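Open Day Report: Hand-Held Grippers at the Jotberg Residence

The Lisness program held its winter open day at the Jotberg residence on 5 January 2019. Guests were received in two groups, and each group spent the first part of its visit in the ordinary living quarters where the program carries out its daily work. The Rosales workshop, which maintains the equipment, was also open throughout the afternoon.

The main demonstration concerned the sorting of fruit with a pair of hand-held grippers. An orange was held in one gripper and a small red fruit in the other, with a green tray and a white box set out on the bed beside the loose pieces. 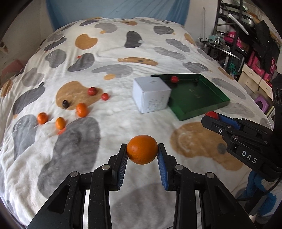
The program has chosen household settings for this part of its work. A soft surface gives way under a piece of fruit, and a blanket with folds in it does not offer the flat, even ground of a workbench. Staff explained that the operator's movements are recorded and later used in teaching a robot arm to carry out the same task. The program intends to gather 2,000 such recordings before the arm at Stollness is put to the test.

Guests were invited to ask questions between rounds. Several wished to know how firmly the fingers should close on soft fruit. Staff replied that this is left to the judgment of the operator, and that new operators practice with oranges before they move on to anything smaller. Others asked about the choice of objects - fruit was selected for its range of sizes, and it can be bought at any store near the residence.

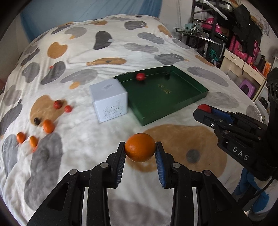
One guest from Stollness remarked that the slow pace had been the most useful thing to see, and asked whether the next open day might allow visitors to try the grippers themselves. The program has taken note of the request and will reply to it in a later issue.

Those who wish to receive the printed summary of the day may apply in writing to the Lisness office before the end of January. Copies will also be left at the front desk of the Rosales workshop.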